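Chapter 4
Power at the Desk

Reading time: 3 minutes

Most desks need more outlets than the wall behind them offers. A power strip solves that, but where it sits and how its cord runs matter as much as the strip you buy. This chapter covers placing the strip, routing the cord and adding up the load.
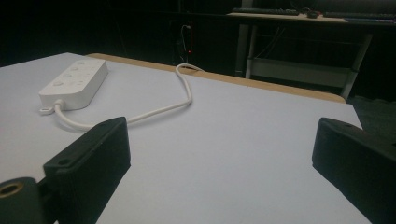

Start with the cord. It should reach the wall outlet without being pulled tight, and any slack should stay clear of the space where you write. A cord that goes over the back of a table needs room to hang – do not push the table hard against the wall.

Next, decide whether the strip will stay put. Many strips have a small tab with an eyelet at one end, so they can be hung or screwed down. A strip left lying on a white tabletop is easy to reach but slides when a plug is pulled.

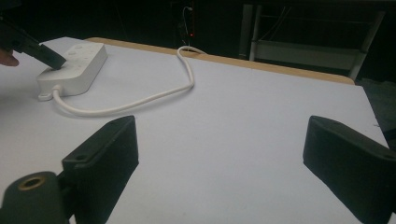 Department of Home and Workshop Skills, Trorkberg

Before you go on, list everything you plug in at your own desk. Write down the watts for each item. A lamp marked 100 watts goes on the list as 100. Bring the list to class on Thursday.

Related chapters
Reading a Rating Label
Extension Cords
Lighting a Work Table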